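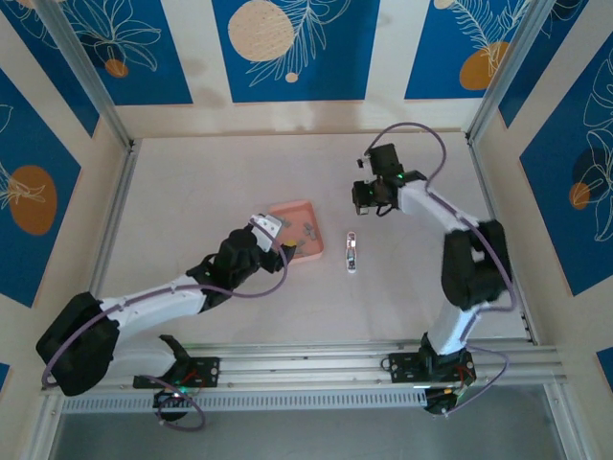
Pink tray, pale wood table. Four gray parts and a small yellow one in it.

Small Parts Gallery, Setcombe workroom
Posted 4th December by Rafia Mirani

Quick page, typing this between two other jobs. Just the one picture up so far, more when I get to it. Captions are short so I've put the notes underneath, mostly answers to what people keep asking me in the hallway. Click the picture for the larger size. If it loads slow, that's the site.

The tray
Salmon pink. Plastic, small, and very easy to find on a pale table, which I can't say for the clear ones we had in August. Those are in the closet now if anyone wants them. Gray parts show up well on the pink. Yellow also good. Red less so, Arsalan tried it and went back to a white saucer.

We're keeping to one tray per job. Tray goes in the middle, everything for the job goes in the tray, nothing gets parked on the rim. If a piece doesn't belong, move it out and put it back in its drawer before you start the next batch. Please don't start a "misc" tray. We had 3 of them at one point and it took Shabnam a whole morning to empty them.

The wall panels
Blue, white line-drawn leaves, orange and beige circles. They go around three sides of the table. Most of the comments on the old page were about the walls and hardly any about the parts, so fine, walls. I like them. Mohsin wanted plain gray and lost the vote. The leaves look nicer in person I think, the lines are thin and they wash out on some screens.

Wipe with a damp cloth only. No spray. No tape on them either, notes go on the corkboard by the door.

The table
Pale wood top. Shows pencil, shows ink, shows coffee (yes, I found the ring). Pencil comes off with a white eraser. For anything else ask me first and do not sand it. Judite has the good cloths in her bottom drawer.

There's a small long thing lying to the right of the tray, white and silver with a bit of red near one end. Three people have asked me what it is already. Not going to guess from a picture. If it's yours, come and get it or tell me where it lives.

The sorting
Color first, then size, then a look for damage. It sounds slow. It's faster than going by size first, we timed both and the color-first batch was done while the other lot was still arguing over two nearly identical pieces. Mixed bags come over from Pulholm, the last had 395 pieces in it and the label said something else entirely. Mohsin wrote the correct number on the bag in marker. Please do that too.

Spread them out across the tray floor, don't heap them. Heaped parts hide the little ones underneath, and the little ones are what we run out of. Check the corners before you tip the tray out. Always the corners.

The drawers
Not pictured yet, next round. 36 in the cabinet, of wich 33 are labeled. The last ones are waiting on Arsalan deciding what to call them. Labels are black on white, big letters, lower case. The Ackermann cabinet is the tall one by the window and it sticks, so pull from the middle of the handle. Mikard boxes go on the bottom shelf, lids on.

If a drawer is full, don't push more in. Start a bag, write the drawer name on it and leave it on top of the cabinet.

Still to come on this page
Drawers with the new labels.
The bottom shelf, once it's tidy. Not before.
Old clear trays next to the pink one, Shabnam asked for this so people can see the differance.
Close-up of the leaf panels for the people who like the leaf panels.
The corkboard, maybe.

Using the picture
Fine for newsletters and handouts, just put "Setcombe workroom" under it. Don't crop it down to only the tray please, it was done for the last handout and people wrote in asking where the room had gone. If you need the full size file, email Judite Bastos and say what it's for.

Comments
Closed on the old page, open on this one. Keep them short. Shabnam Zaidi is reading them while I'm away and passing the drawer questions on to Arsalan Afridi. Anything about Pulholm deliveries goes to Mohsin Jafri.

Got to run, bag to sort. Next batch goes up when the labels are done.

R.M.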